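How to Work Out Your Cost per Acre for a Crop Field

Last updated 18th May

Most farms know what they spent in a year. Fewer know what they spent on each field, or on each crop, and those are the numbers you need when you sit down to talk about rent, seed orders or whether to keep growing something. The steps on this page take you from a shoebox of receipts to a cost per acre and then to a cost per bushel. You can do the whole thing on paper. A spreadsheet makes it easier to fix mistakes.

Before you start

Get together the following:

Your bank and card statements for the crop year
Seed, fertilizer and chemical invoices
Fuel tickets
Custom work bills, both the ones you paid and the ones you sent out
Loan statements showing interest and principal separately
Land rent agreements and property tax bills
Scale tickets or bin records for the harvest
A list of fields with planted acres

Use planted acres and not the acres on the deed. Waterways, lanes and the building site don't grow a crop, and if you divide by them your cost will look lower than it is.

Step 1. Pick the year and stick to it

A crop year is not a calendar year. Fertilizer bought in the fall belongs to the crop that gets planted the next spring. Seed that was prepaid in December belongs to the same crop. Go through the invoices and write the crop year on the top corner of each one before you enter anything. If you do your taxes on a cash basis, your tax return will not match what you end up with, and it isn't supposed to.

Step 2. Sort costs into direct and overhead

Direct costs are the ones you can tie to a crop or a field: seed, fertilizer, lime, herbicide, crop insurance, drying, custom spraying. Overhead covers everything you would pay no matter what was planted. Building repairs, liability insurance, the accountant, electricity for the shop and the farm's share of the phone bill all go there.

Fuel and machinery repairs sit somewhere between the two. The simple way is to treat them as overhead and spread them by acre. If one crop takes a lot more passes than another, split them by passes. Write down which method you used. You will not remember next year.

Lime deserves its own note. One application lasts several seasons, so charging all of it to a single crop makes that year look terrible. Divide the bill by the number of years you expect before the next application and carry the rest forward on a separate sheet.

Step 3. Enter the direct costs by field

Make one row per field and one column per input. On a farm of 200 acres with 7 fields this takes an evening. Start with the invoices that list fields by name, then split the ones that don't.

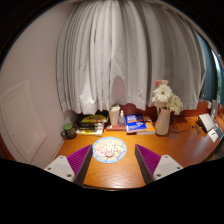 To split a shared invoice, multiply the rate you applied by the acres in each field, then multiply by the unit price. Add up the results and compare them with the invoice total. They should be close. If the invoice is higher, look for product left over in the shed. Leftover product is inventory, and it belongs to next year.

Vendula Doležal, who keeps the books for a grain farm outside Ranarholm, enters seed by the bag count from the planter log and leaves the seed invoice for a cross-check. That works well where refuge seed or replant makes the invoice hard to follow.

Step 4. Put a figure on machinery

Repairs and fuel are easy because there is a bill. Depreciation has no bill, so it often gets skipped. Use this method for each machine:

Estimate what it would have sold for at the start of the crop year
Estimate what it would sell for at the end
Subtract the second from the first

That difference is your depreciation for the year. Don't use the figure from the tax return. Tax rules often let you write a machine off much faster than it wears out, and the year after that it looks free. Dealer listings and auction results will give you values that are good enough.

Add the yearly interest on machinery loans, but leave the principal out. Principal is a cash flow matter and shows up on a different sheet.

Step 5. Charge for land and labor

For rented ground, use the rent. For owned ground you have a choice. You can enter the property tax and the interest on the land loan, or you can enter what the ground would rent for. The first tells you what you need to cover your bills. The second tells you whether farming it beats renting it out. Some people run both and keep them in side-by-side columns – just don't add them together.

Hired labor goes in at wages plus payroll taxes. Your own time should go in too. Keep a pocket calendar and write down hours, or estimate by season. Pick an hourly rate that you would have to pay someone else for the same work.

Step 6. Divide

Add the direct costs for a field and divide by its planted acres. Then take total overhead, machinery and labor, subtract anything you earned from custom work done with your own equipment, and divide by total planted acres on the farm. Add land cost for that field. The three together are your cost per acre.

For cost per bushel, divide the cost per acre by the yield per acre. Adjust the bushels to standard moisture first. Wet bushels in the count will make your cost look too low.

Checking your work

Add up cost per acre times acres for every field. The total should match the total of your cost sheet. If it doesn't, the usual causes are:

A field entered at its old acreage
An invoice counted once as a prepay and again at delivery
Drying charges taken off the grain check and never entered as a cost
Custom income left out of step 6

The third one is easy to miss. When the elevator takes out drying and storage, the deposit in the bank is the net amount. Enter the full value of the grain as income and the deductions as a cost.

When to do it

A good time for a first pass is August, while the input bills are all in and the combine is still parked. Use an expected yield and mark it as an estimate. Run it again once the last scale ticket is in. Keep both versions, and file the second one with the field maps for that crop year.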